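Plastic plate
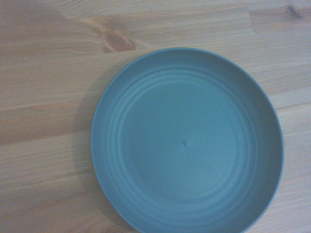
A plastic plate is a piece of tableware molded from a synthetic resin and used for serving food. The term covers both throwaway plates and heavier ones meant to be washed and used again. Reusable plates are common in nurseries, school cafeterias, campsites and hospitals, where ceramic is easily broken. Most are round, with a rolled or rounded lip that stiffens the edge. Some have a sloping wall and low concentric ridges around a flat, smooth base, as on the teal-blue plate shown on a wooden tabletop. Matte finishes hide fine scratches better than glossy ones.

Materials

Melamine resin is hard and heavy and keeps its color well, but it should not be heated in a microwave oven. Polypropylene is lighter and slightly flexible -- many microwave-safe plates are made from it. Polystyrene is used mainly for disposable plates.

Manufacture

Polypropylene plates are usually injection molded. Melted plastic is forced into a closed steel mold, cooled and pushed out. Melamine plates are compression molded from powder, and the resin sets permanently under heat.

Designs

The Mazza series, drawn by Tiziana Cattaneo for the tableware maker Vilitia, was sold in 43 colors and stacked with a gap of 7 millimeters between rims. A smaller version for children, Cevia, followed and stayed in the catalog until the company closed its Kuvport plant.

Care

Knives leave cuts that hold stains, especially from tomato and turmeric. Abrasive pads dull the surface and should be avoided.

See also: Tableware, Melamine resin, Picnic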